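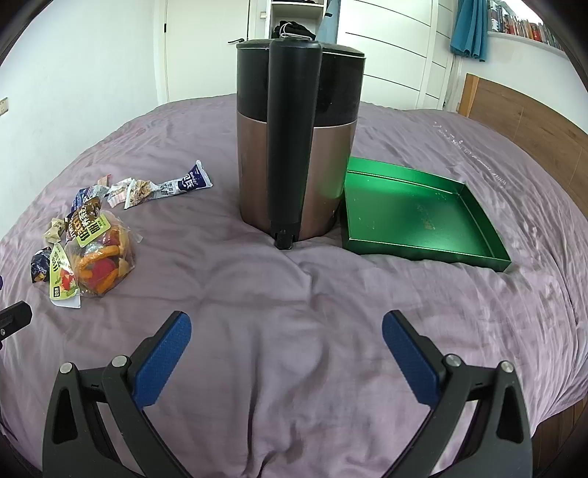
Hello again from the gripper end of the robotics club! Kilian asked me for a few paragraphs on what our little home sessions group has been up to, and then said "not too long, please", so I'll try.

If you've missed the last couple of newsletters, we're the lot who take the hand-held grippers home and record ourselves doing ordinary jobs with them. The recordings then go into Phromma, which is our learning project (Chutima Mahawong picked the name and has never told me where it came from), and the idea is that by the showcase in October our arm at the clubroom can do at least one of those jobs by itself. Pick something up, put it somewhere sensible, let go. Sounds like nothing, doesn't it? I thought so too when I signed up.

Our job this term is packing snacks into a tray. We chose snacks because everybody's cupboard has them and because they are horrible to pick up, each in its own way. A bar is fine, you squeeze it across the middle and off it goes. A bag of dried fruit slumps about and the weight runs to whichever end you're not holding. Those puffed-up pillow bags skate away from the fingers if you come in too low, and the small twisted lollies drop down between things and sulk there. I've got a real soft spot for the long skinny wrappers, which you can grab by nearly any part and still look like you know what you're doing.

We also went with a soft surface this time instead of a table. That was Chutima's idea and I grumbled about it for a good week. On a table everything stays flat and the fingers have something firm to come down to. On a bedspread the whole lot shifts when you lean on it, the creases swallow the little packets, and a tray never sits quite level. But she's right that a robot which can only cope with a nice clean bench isn't much use in anyone's house, so on the bedspread we went, and I have to admit the sessions are a lot more interesting to watch back.

Our target is 60 good runs before the end of term and we've got nearly 40 in the bag (sorry). A good run means every snack that started outside the tray ended up inside it, no fingers used, no long pauses while you have a think. That last one is my downfall. I stop and dither over which packet to go for next, and Kilian tells me the arm will learn to dither as well, and then where will we be?

What I've learned so far, for anyone thinking of joining in: open the fingers wider than you reckon you need, and do it before you get there. Come in slowly and from the same sort of height every time. If a wrapper has crimped ends, leave them alone and go for the body. And with two grippers, decide which hand is the boss, or they'll both head for the same bag and clonk together over the middle of the tray.
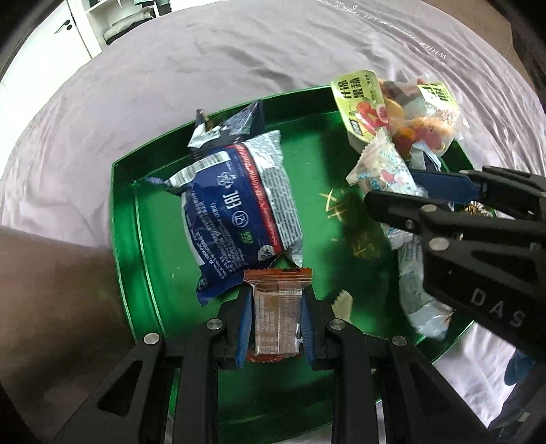
Two-handed runs are the newest thing and I'm hooked. One gripper does the carrying and the other holds things steady, or nudges a bag over to make room. It took me a whole evening to stop treating my left hand like a spare. Chutima plays the cello and was annoyingly good at it from the first go. We've tagged these runs separately so Kilian can train on the one-handed ones first and see whether adding the others makes any difference. He has a bet on with Chutima about that, and the stakes are a packet of dried mango.

A quick word on labelling, as a few of you offered to help and I never got back to you (I'm sorry, it's been a month!). It's an easy job you can do at home with a cuppa. You watch a run, mark where each pick starts and finishes, and note anything dropped. Most runs take me two or three goes to get through properly, but I'm slow. Please use the new sheet and not the old one, as the old one has "place" and "release" in the wrong columns and I only found out after filling in 24 rows of it.

If you'd like to borrow the grippers over the holidays, put your name on the list by the clubroom door. Bring the case back with everything in it, charge the batteries, and please wipe down the finger pads. Last time they came back with something sticky on them and I had my suspicions. You can use whatever snacks you like, but a mix of sizes is best, and try to get a few in that you'd hate to pick up.

Next term we're hoping to move on to drinks bottles and jugs, and Kilian has started muttering about folding tea towels. I've told him one thing at a time.

Contact the newsletter team | © Clallia Robotics Club | Back to top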